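Search this site
Search
Tue 20 August
7 min read

Starter back on a 24-hour cycle after nine days in the refrigerator. Fed at 6:40 this morning, one part starter, two parts water, two parts flour by weight. Doubled by 12:15. That is slower than in spring, when the kitchen was cooler, so temperature does not explain it. The flour changed in between. The old bag was Fernier bread flour and this one is the Prevska strong white, bought when the store on the corner stopped carrying the other. Protein on the label is half a percent lower. I doubt that accounts for it either. More likely the culture is still recovering from the cold, and I will give it three more feedings before drawing any conclusion.

Spent the morning on the oven. The dial and the real temperature have disagreed for as long as I have lived in this apartment, and until now I had only corrected by habit, adding a bit and hoping. Put the probe thermometer on the middle rack, center, and logged every five minutes from a cold start.

Set to 450 F. First click-off of the element at 19 minutes, probe reading 412. It then cycled between 398 and 431. Average over the next hour was 415. So the oven runs 35 low at that setting. At 350 the average was 334, which is 16 low. The error grows with the setting, so adding a fixed amount to the dial was never going to work. Wrote both numbers on masking tape and stuck it to the inside of the cupboard door next to the range.

Rear left corner is hotter than the front right by 22 degrees. I had suspected this from the loaves, which have come out darker on one side all year. Turning the pan at the halfway point should take care of most of it. The door seal is flattened along the bottom edge and I can feel air coming out with the back of my hand. A new seal from Leclerc is listed at 47 dollars before shipping. Will measure the groove first. The last part I ordered by model number alone was the wrong length and I had to pay to return it.

Lunch was rice and the end of the beans.

Afternoon. Went through the bread notebook back to March and copied the useful columns into one table: flour, water, salt, dough temperature after mixing, bulk time, final weight. There are 3 loaves with no dough temperature recorded and I left those cells blank. The pattern in the rest is plain enough. Every loaf I marked as dense had a dough temperature under 73 F and got the same bulk time as the others. I was timing by the clock and the dough was cold. The good ones were all between 76 and 79. Water temperature is the easy thing to adjust, so from now on I measure the flour and the room first and work out the water from those.

The arithmetic, for next time: target dough temperature times three, minus flour temperature, minus room temperature, minus a few degrees for friction. For a target of 77 with flour at 74 and room at 75 and 2 off for hand mixing, the water comes out at 80. In winter, with the flour at 64 and the room at 65, it comes out at 100. I have been using water straight from the tap, cold side, in both seasons. The starter is left out of this version of the formula. At the amounts I use and with the jar kept at room temperature the difference is small.

Also worked out weight loss in the oven. Recipe as written gives 908 g of dough. I divide it into one large piece and one small. The large piece goes in at 617 g and the small one takes what is left, less whatever sticks to the bowl. The last large loaf came out at 532 g after an hour of cooling, a loss of just under 14 percent. The books I have want 15 or more for a crust that stays crisp. It fits with the oven being low. I expect the next loaf to lose more at the corrected setting, and if it doesn't I will extend the bake by five minutes and leave the dial alone.
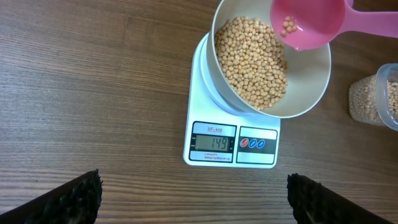 Salt next. I have been at 1.8 percent of flour weight and want to try 2.0. On 500 g of flour that is 10 g against 9, and a one-gram step is a large part of a quantity that small. Any scale that reads in whole grams can be off by half a gram either way before other errors come in. The sensible approach is to weigh salt for ten batches at once, 100 g, and divide it by spoon into ten small jars. The relative error per jar is then mostly my spooning, and I can check the jars against each other and even them out. Cheaper than buying a second scale that reads tenths.

Tare drift is a separate matter. If a bowl sits for several minutes while I look for the flour, the zero can move by a gram or two. Habit from now on: everything on the counter before switching on, tare, pour, write down, clear. Water last, in a single pour.

Mixed at 4:10. Flour 500, water 350, salt 10, starter 100. That totals 960, which is 52 more than the recipe as written, so I scaled back the starter on paper for the next batch and let this one stand. Dough temperature after mixing was 76.5. Folded at 30, 60 and 90 minutes. By the third fold it held its shape when I turned the bowl. Bulk ended at 8:05, judged by the mark on the side of the straight-walled tub and not by the clock. Shaped, into the baskets, baskets into the refrigerator at 8:30. The refrigerator reads 39 on the middle shelf. Bake tomorrow before the kitchen warms up.

Dial setting for tomorrow: 485, which should give a true 450 if the error stays near 35. It may be closer to 38 up there. Preheat for 50 minutes with the pot inside. Lid off at 20 minutes, turn at 30.

Costs, as the month is more than half over. Flour 231 cents a bag more than it was at the old store, for the same five pounds. I use about one bag every twelve days. Electricity is harder to separate out. Read the meter before and after this morning's oven test, with the refrigerator the only other thing running that I know of, and got 3.4 kWh for both settings together. A normal bake is shorter than that. Call it 2 kWh. Two loaves per bake brings it to 1 kWh a loaf.

The Britley timer is losing time again, eleven seconds over an hour against the phone. It does not matter for bread. New battery anyway.

Other items. Descaled the kettle, citric acid, 20 g to a quart, one boil and a half-hour stand. Cleared the drain in the shower. Replaced the bulb in the hall with a 9-watt, too white, will move it to the closet. Library books due Friday, one still unread.

To do: measure the oven door groove, all four sides. Buy jars. Feed the starter at 6:40 again and write down the time it doubles.

Bed at 10:30.

Recent entries
Kettle, second descaling
Flour prices since March
Refrigerator shelf temperatures
Rye at 20 percent
Replacing the kitchen faucet washer
Older entries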